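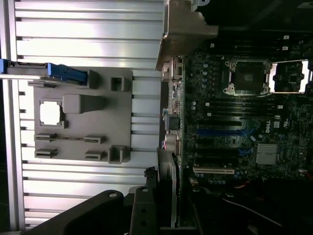 A dark green Dell motherboard. The connectors in a line along its edge are for cables that plug in from outside.

What Is Inside a Desktop Computer?
Balcombe Library Kids: How Things Work

A desktop computer is often a big box that sits under a desk or beside a screen. The box is called the case, or the tower. Most of the time you only see the outside of it, where the power button is. The parts that do the work are inside.

You can take one side off a tower and look in. Computers are built this way so that a worn-out part can be swapped for a new one without throwing away the whole machine.

Words in bold on the printed version of this page are explained in the word list at the end.

The motherboard

The biggest flat part inside the case is the motherboard. It is a sheet of stiff material with very thin lines of metal running across it. The lines are called traces. They work like roads, and electricity travels along them from one part to another.

Many motherboards are green. The colour comes from a coating that protects the traces, and it makes no difference to how the computer runs. You can find black, blue and red ones too.

Everything else in the computer connects to the motherboard in some way. Some parts push straight into it. Others join on with a cable.

The processor

The processor is the part that follows instructions. When you press a key, the processor works out what should happen next. It does this so quickly that the letter seems to show up on the screen at the same moment you press.

People also call it the CPU, which is short for central processing unit. It is a small square that sits in a holder called a socket. A metal frame holds it in place, and a lever at the side locks the frame down. The lever matters because the processor has many tiny contact points underneath, and all of them need to touch the socket properly.

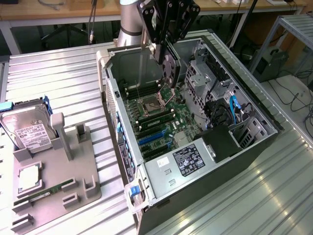

Processors get hot when they are working. If one got too hot it would slow down or switch itself off, so it needs a cooler. Many coolers have metal fins that soak up the heat and a fan that blows the heat away. The black cooler in the picture has a round fan, and it is hanging just above the board, a little to the side of the silver processor. Between a cooler and a processor there is usually a thin layer of grey paste. The paste fills in gaps that are too small to see and helps the heat move across. When you hear a computer humming, you are mostly hearing its fans.

Memory

Memory holds the things the computer is using right now. If you are drawing a picture on the computer, the drawing is in the memory while you work on it. When the power goes off, this kind of memory goes blank. That is why a teacher or a parent might remind you to save your work.

Memory comes on thin boards called modules. They stand up in long slots. Each module has a notch in its bottom edge, so it will only fit one way around.

The hard drive

The hard drive is where things are kept for later. Your saved drawing goes here, along with photos, games and the programs the computer needs to start up. A hard drive remembers them even when the computer has been unplugged for months.

Inside a hard drive there are smooth discs that spin very fast. A tiny arm moves across them without touching them. Newer computers often have a solid state drive instead. It does the same job with no moving parts, so it makes no noise.

Drives usually sit in a metal holder called a drive cage. The cage has holes in it to let air through.
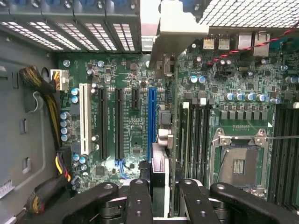
Looking down on a motherboard. The long white slot is a PCI slot, where an extra card can be added. The bundle with yellow wires goes to a white power connector.

Slots and ports

Slots are for adding cards. A card is a smaller circuit board that gives the computer an extra ability, such as better graphics or another way to connect to the internet.

Ports are the openings on the outside of the case. They are where you plug in a keyboard, a mouse or a network cable. Different ports have different shapes so that it is hard to put a plug in the wrong place.

The power supply

The electricity that comes out of the wall is too strong for the small parts in a computer. The power supply is a metal box that changes it to the right strength, then sends it out along bundles of wires.

Never open a power supply. It can hold enough electricity to hurt you, even after the computer is unplugged. Grown-ups who repair computers leave them closed as well.

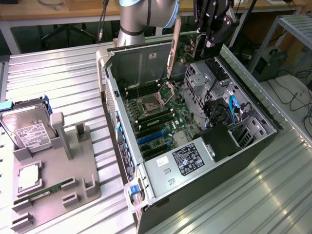 What happens to old computers?

A computer that is slow or broken may still have good parts in it. The Wavon depot in Balcombe took in 1474 old computers last year. Memory, drives and power supplies that still work can be used again in other machines. The rest can be sorted for recycling. Steel and aluminium cases are melted down to make new metal. Motherboards are sent to special recyclers, who can get out copper and even a very small amount of gold.

Please don't put an old computer in your household rubbish bin. Ask an adult to find out where your nearest drop-off centre is.

Word list

Case: the box that holds the parts of a computer.
Cooler: a part that takes heat away from the processor.
Module: a thin board that holds memory.
Motherboard: the large board that all the other parts connect to.
Port: an opening where you plug something in.
Processor: the part that follows instructions.
Socket: the holder for the processor.

Something to try

With an adult, look at the back of a computer at home or at school. Draw the shape of each port you can see. Then follow each cable to find out what it is joined to.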